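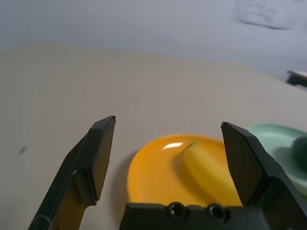
A gripper that stops when it should not is a nuisance. One that keeps closing after it has been told to stop is a safety matter, and I think we have been filing the second kind under the first.

In April the table-clearing cell at Umden did exactly that. The task is dull: toy food, plastic plates, two fingers. The stop button was pressed, the arm halted, and the fingers carried on closing for 2 seconds. The arm and the gripper take their stop signals by separate routes, and the gripper's route went through a software queue. Thongchai Phetsri had a bruised thumb and went home at the normal time. The log entry reads "minor, no action".
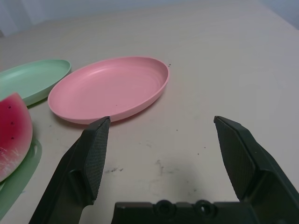
Radomír Slanina wrote to me after I complained about that entry. The force limit did its job, he said, and a bruise is what a force limit is meant to leave you with. If every bruise stopped work, no cell in the country would run past Friday.

I accept the point about force. These grippers are weak by industrial standards. But the limit was set for plastic fruit, and the same controller is sold for the packing line at Erotley, where it is set a good deal higher. The queue is the same in both places. A fault found on a harmless job is still a fault. 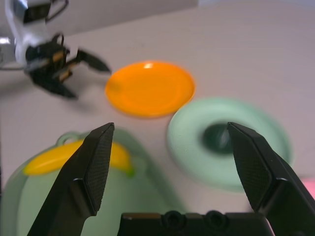
What bothers me more is how we test. Our weekly check is to press the button and watch the arm. It passed 72 times before April, and it would have passed the morning after. The check looked at the big moving part and left out the small one that people put their hands near when they reset a plate.

Moltetti, who supplied the controller, have offered a patch that shortens the queue. I would turn it down. A stop signal should not wait behind anything, however short the line. The gripper needs its own wire to the safety relay. Our electrician priced that at 3 hours' work for each cell.
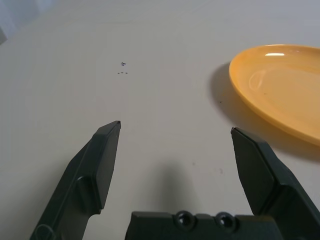 I would also change the form. At present it asks how badly someone was hurt, and the answer decides whether anyone looks at the machine. It should ask first whether the machine did what it was told. At Umden it did not, and the entry should be reopened on that ground alone.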